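Chapter 4
Chores as a Test of Manipulation

4.1 What counts as a chore

A chore, in this text, is a manipulation task that a person does without instruction and a machine does only after the objects, the surface and the lighting have been specified. Clearing a table and packing small goods into tubs both qualify. Welding a fixed seam does not.

The simplest starting state is an open two-finger gripper over a bare stretch of tabletop. Even so, the controller must separate wood grain, shadow and translucent sheet before it can plan a move.

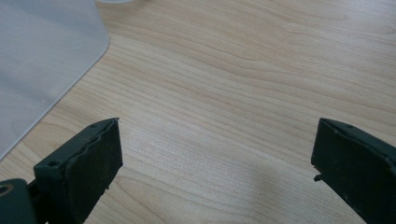

4.2 Surfaces and clear plastics

Translucent materials remain a common source of error. Depth sensors tend to return the surface behind the plastic, and colour varies with whatever lies underneath. In the Clondari bench trials, 40 of 69 recorded faults involved a clear or frosted item. The Sasaki planner, described in Chapter 6, treats such regions as unknown and routes the fingers around them.
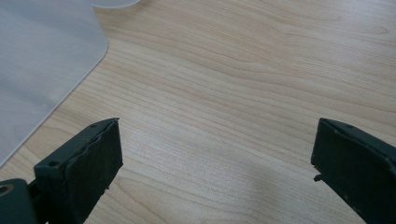
Figure 4.2 Open gripper over a wooden tabletop, with frosted plastic sheet at upper left.

4.3 Approach and closure

Cartons present a different problem. Their geometry is simple, but a glossy finish produces glare that shifts with viewpoint and can break an edge estimate. Finger placement must also allow for neighbouring containers. Pad wear is seldom modelled, although it alters the friction available at contact. The Pallent data set holds 1,365 approaches to household goods, and closure is scored separately from transport.
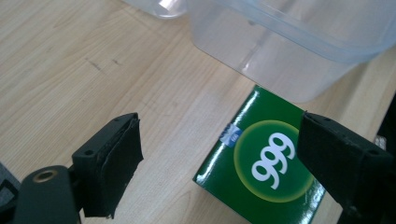 Figure 4.3 Gripper fingers on either side of a glossy green box marked 999, near two translucent containers.

Readers should note that success on a single carton does not establish competence at tidying. Section 4.4 sets out the Clukby scale, which grades a chore by the number of object classes that may appear unannounced.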